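4.3 Comparing two grippers in the simulator

Use this section to try the Didari gripper against the Wodora gripper on the same arm before you order either one. Allow a morning for it.

1. Open the bench file and load the first gripper.

2. Set the view to the wrist camera. The view turns with the wrist, so expect the table to look tilted. 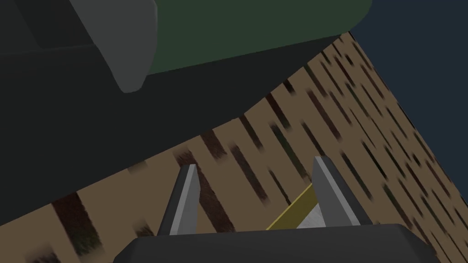
Fig. 11. Wrist view, fingers apart over the table

3. Set the run count to 200 for each gripper. Keep the arm speed the same for both.

Caution: do not change the finger friction between grippers. The results cannot be compared if you do.

4. Check that both fingers show in the view before you start – if one is missing, reset the camera mount.

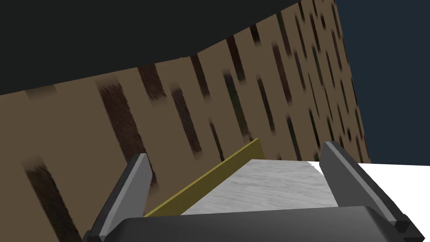
Jamila Munshi writes that she got steadier results after lowering the closing speed to 18 per cent, and asks whether that should be the default. It may suit thin parts. Leave it at the factory value for the first set.

5. For the handle test, bring the open fingers either side of the rod, then pause.

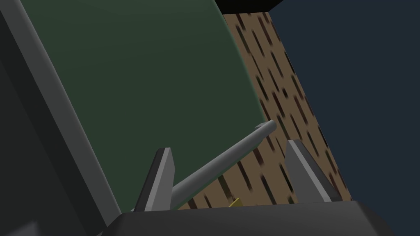 Sorcha Scanlon

6. Save the paused position under a new name and start every handle run from it.

7. Close the fingers, lift, and hold for 5 seconds. The log records a drop as a fail.

Note: logs from the Lanau controller open in the same viewer, but the time column must be set by hand.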